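3.2 Keeping the bin cell running

I'll be upfront that most of our time on Drovia didn't go into the picking policy. It went into the cell. We have one arm, one bin and one gripper, and when any of them drifts a little the numbers drift too, so I want to write down how we look after it (our first draft skipped this, and two people wrote to ask!).

The bin is held with bar clamps at its rim. We started with screws through the floor of the bin, and I don't recommend it, as swapping a bin took half a morning. With clamps one person can do it before the coffee's ready. The catch is that clamps creep. After 200 picks we stop, push on each side of the bin by hand, and snug up whatever gives. There's blue tape on the wooden surface just outside one corner, and if the bin has wandered from it we put it back and redo the camera check. 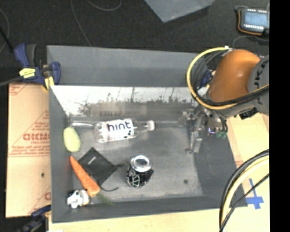

Figure 7. The bin during a mixed-object run, with the arm reaching in from the right.

Cables were our biggest headache by far. The gripper's lines have to follow the wrist all the way down into the bin and back out again, and in June we had them tied up much too short. The arm would reach for a far corner, the bundle would pull tight, and Civura (our logging tool) would happily report a bad grasp when the real trouble was a tugged connector. Now we leave a big lazy loop near the wrist. It looks messy and I've stopped caring. Before every session I jog the arm to all the corners at low speed and just watch the loop.

The fingers get wiped down at the start of the day, and again after anything leafy. Carrot tops leave more gunk on the tips than you'd guess. We've replaced the fingertips 2 times over the full 1133 picks, both times for wear at the very end of the tip. After a swap we redo the tool offset from scratch. I once tried reusing the old one to save a few minutes and spent the afternoon chasing grasps that landed short.

The full maintenance log is in Appendix B, typos and all.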